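List: home-chores-and-machines
Subject: Re: [chores] So when does the laundry get done for me?
From: Raymonde Beaulieu
To: the list

Kumudini Sheikh wrote:

> My sister-in-law has decided she isn't buying another dryer until there's
> one that folds. I told her she'd be hanging sheets over the banister into
> her eighties. But then she sent me one of those videos where a robot folds
> a towel, and I have to admit it was a very nice towel when it was done.
> So I'm asking the people here who've been near these things. Is it close?
> I don't need it to do everything. I'd be happy with something that picks
> up the floor of the kids' room so I can vacuum. Also, is it true the
> shops have had this solved for years? My cousin at Drolusby says they
> have arms that never drop a thing.
>
> Kumudini

Dear Kumudini, and everybody,

I meant to write a short answer to this over my coffee, and the coffee is long gone, so please forgive the length. I worked 32 years in and out of packing rooms and small machine shops before I retired, and my nephew Đạt is at Jadonus now, where they work on picking things up with arms. Between the two of us I hear a good deal more about it than my husband would like at supper.

Your cousin is right, as far as that goes. The arms at a place like Drolusby are wonderful. I stood next to one for most of a winter that took the same bracket off the same pin and set it in the same tray, and I would have trusted it with my grandmother's china, provided the china was always in exactly the same spot. That is the catch. Somebody had gone to a great deal of trouble to make sure the bracket was always there, facing the right way. When a pin got bent one January, the arm went right on closing its fingers on air until Zorica Obradović came over and shut it off. (Zorica, if you're still reading the list, hello! I owe you a letter.)

Now think about the kids' room. You have a sock, a block, half a puzzle, something squashy with eyes, and a shirt inside out under all of it. None of it is where it was yesterday. A hard block is a fairly friendly thing for a gripper, with flat sides to close on. Cloth is another matter. It has no real edges, it bunches up differently every time it lands, and if you pinch it in the wrong place you get one fold of it or you get nothing. And then there are the corners! Anything small that rolls into a corner is a nuisance even for me, with my good right hand, and an arm has to get its whole wrist down past the wall before it can do anything.

As to the towel video, I believe it. I would only ask how many towels they did, and whether anyone straightened them out first. Sơn Huỳnh posted here a while back about the folding trials at Akier, and if I remember his message right they had 181 tries in the set and he was careful to say that the towels all came from one package. I thought that was very decent of him. My own linen closet has towels from four decades and no two of them behave alike.

Đạt sent me a picture of the sort of work I mean, and he said I could share it. It's a metal bin with odds and ends in it, and the job is to pick them out.

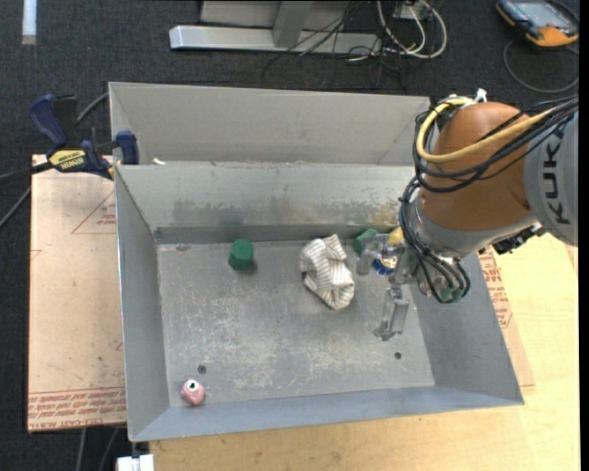 Mixed objects in the bin: green blocks, a striped cloth, a little pink toy in the corner.

I look at that and I see the kids' room in miniature, which is why I asked him for it. Look at the block up close to the divider, half behind the gripper, and then at the cloth lying there in a bunch. I'd do the loose block first, myself, and leave the pink fellow for last.

So, for your sister-in-law: I would buy the dryer. For you, I'm a bit more hopeful. Picking up toys and dropping them all in one basket, slowly, while you're out of the room, seems to me a much kinder problem than folding, since nobody minds how a toy lands. Đạt thinks so too, though he is 29 and thinks everything is coming soon. What it would cost is a different question, and I wouldn't care to guess.

If anyone has tried one of the Trình machines in a real house with real children in it, I would dearly love to hear how it went, good or bad. And Kumudini, do tell us what she decides.

Warmly,
Raymonde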